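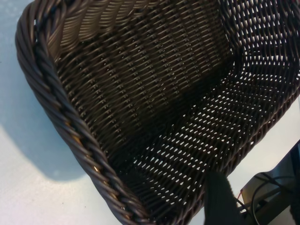

Is the new grasp planner ready for the Tedbridge site?
It is ready for supervised use – unattended running is planned for September.

Progress to 08/06/2021
The Kurberg planner has now logged 1432 trial picks, of which 293 used the revised depth filter. Planning time is capped at 60 milliseconds. We still have 3 open faults in the collision checker, all logged with Gramham. No change to the budget.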